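4. Generating the Office Rooms

4.1 Why we bothered with rooms at all

When I started this project I wanted to skip the rooms. My plan was to drop a table into a gray void, scatter things on it, and train the pointing model on that. Tharun Gowda, who had already tried something like it for his own thesis, told me I'd regret it, and he was right (it took me most of December to admit that). The model trained in the void was great in the void. Put it in any place with walls and it started treating the baseboard as a table edge, and it would happily place a "cup" point on a window sill.

So this section is about the rooms: how we build them, what we let vary, what we keep fixed, and what happened when we changed our minds about the chairs. The task itself is the one from Section 3. The model gets one rendered view and a short phrase such as "the mug" or "the free part of the desk," and it has to return a point on the right surface that a mobile arm could later reach for. The arm isn't part of the perception training, so it isn't loaded while we render. It only comes back in Section 6.

4.2 Building a room

Our generator is called Panenthorpe. It's a pile of scripts on top of an ordinary physics simulator, and a room comes out of it in four stages.

First it lays down a floor and two walls that meet at a corner. We use two walls because the camera sits up high on the open side and would never see the others. Each wall gets a texture from our own collection, which we named Rotich, and the floor gets one too. Wall textures and floor textures are drawn separately, so you end up with some combinations that no decorator would sign off on. I like those best! If the model can cope with a loud wall it can usually cope with a plain one.

Second, it cuts windows into the walls and hangs a blurry outdoor picture behind the glass. The outdoor picture matters more than I expected. In an early version the windows were plain white panels, and the model learned that "big flat bright rectangle" meant "somewhere you could put things." With a landscape behind the glass that habit mostly went away.

Third comes the desk. It gets a size, a top color, a leg color and a rotation. We deliberately turn it so that its edges don't line up with the walls, at any rate as the camera sees them, and we let one end come very near a wall. Behrouz Rahimi argued for this last part. His point was that real desks get pushed into corners, and that a model that has only seen desks floating in the middle of a floor has never had to decide where the desk stops and the wall begins.

Fourth, the chairs go around the desk and the small objects go on top, and we let the physics run until nothing is moving any more. Anything that falls off the desk is thrown away along with the whole room. We tried rescuing those rooms by putting the object back, but that was more code than it was worth.

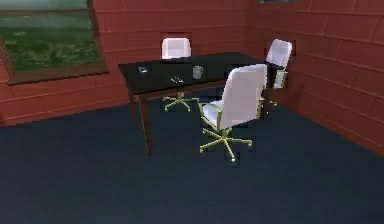

Figure 4. A Panenthorpe office room with brick-textured walls. Three chairs stand around the desk, and the small objects are spaced along its near half.

I picked the room in Figure 4 because it's a fairly nasty one for our model and it doesn't look like it. The top of the desk is glossy and black and the small rectangular device toward the left end is dark too, so there's very little contrast to go on. The gray mug is an easier target, but at this resolution I can't clearly make out its handle, and I wouldn't expect the model to do any better than I can. Then there's the chair in front, which covers part of the desk's right side. A point placed on the white backrest is a miss even if the desk is directly behind it, and that was the mistake our first models made over and over.

4.3 What varies and what doesn't

We rendered 1000 rooms for training and kept another 1000 for testing, with no room layout shared between the two sets. I'd have liked more, but the rooms have to be checked by eye at least quickly, and my eyes were the only ones available for a good stretch of that time.

Wall and floor textures, window positions, desk size, desk rotation, chair style, chair placement, object choice and object placement all vary. Lighting varies a bit, but less than you might think. We keep the light soft on purpose, so shadows under the furniture stay faint. Hard shadows are a separate problem and I didn't want to mix it in with this one.

The camera height is fixed within a set. We look down from an elevated spot, at a slight angle, which matches the mast camera on our test platform. If you want to use the rooms for a robot with its camera down at knee level, you'll need to render them again, and I'd guess that the results in 4.5 won't carry over. From down there the tabletop is nearly a line.

We also leave a big open patch of carpet at the front of many rooms. It's dull to look at, but it's needed for the phrases about free floor space, and it gives the drive planner somewhere to put the base later on. Crowding the floor made the renders look livelier and made the planner fail for reasons that had nothing to do with pointing.

4.4 The chair problem

Okay, chairs. This is the part of the paper I could talk about all day.

In the first version, chairs were placed only on the far side of the desk and at the ends. We did that so every object would be in view, and it felt like the fair thing to do. Training went smoothly and the test numbers were lovely. Then we ran the model on rooms where a chair stood between the camera and the desk, and it fell apart. Sometimes it pointed at the backrest, sometimes at the armrest, and every so often at the carpet beyond the desk, as if it had given up and wanted to be somewhere quiet.

What I think was going on (and I can't fully prove it) is that the model had learned the desk as a complete shape. It had never seen a desk with a bite taken out of it. A front chair breaks the long edge in two, and if that unbroken edge is the cue you've been leaning on, you're in trouble.

The fix was simple. In the second version the chair placement can use any side of the desk, including the near side, and the only thing we insist on is that the object named in the phrase has to be visible enough to count. "Visible enough" means that the renderer's object mask keeps a decent share of its area after the chairs are drawn. We fought over that threshold for longer than was healthy. If it's too strict you're back to the first version. If it's too loose you're asking the model to find a mug from one corner of its rim.

We also changed how a point is scored. Before, a point was right if it fell inside the outline of the target surface. With chairs in front, that outline includes pixels that belong to the chair, so the scorer was handing out credit for pointing at upholstery. Now a point counts only if the first thing along that camera ray is the target. It's a one-line change and I'm a little embarrassed that it wasn't there from the start.

4.5 What came of it

With the second version of the placement rule and the corrected scoring, the model put its point on the right surface in 900 of the 1000 test rooms. We used one phrase per room, so that's also 900 of 1000 phrases. I went through all the misses by hand. The largest group was dark objects on dark desk tops, which is why I keep bringing up glossy black desks in meetings. The next group was phrases about free space where the model picked a spot that was free but too close to an object to be any use to a gripper. Those feel to me like half a success, but our scoring doesn't do halves, so they're counted as misses.

Pointing at chairs is still there among the failures, but it's no longer the main story. What remains seems to happen when the chair and the desk top are close to the same color. White chairs on a dark desk are easy to separate, and in that one respect Figure 4 is kind to the model.

I should say that none of this tells you how the model does on real offices. We ran a small check in 8 real rooms at our Humen site and it's reported in Section 6, together with the arm. The short version is that real desks are much messier than ours. Ours tend to have a few small items and a lot of bare top, and somebody's real desk has papers hanging over the edge and a jacket on the chair.

4.6 Things we tried and dropped

We spent a while with Pekeso, our tool for adding clutter, which fills a desk with stacked objects before the physics starts. The stacks fell over so often that we were throwing out most of what we rendered. Behrouz is rewriting it to settle one object at a time, and the early rooms look promising, but they weren't ready for this paper.

We also tried giving the model a depth image next to the color one. It helped with the front chairs, as you'd hope, and did nothing that I could measure for a thin object lying flat on a desk, where the height difference is tiny. I left depth out of the main model because the depth camera on our platform doesn't get along with shiny table tops, and I didn't want training to depend on a signal the robot would lose on exactly the desks that are hardest for it. Tharun disagrees with me on this one, and the numbers for his depth version are in the appendix.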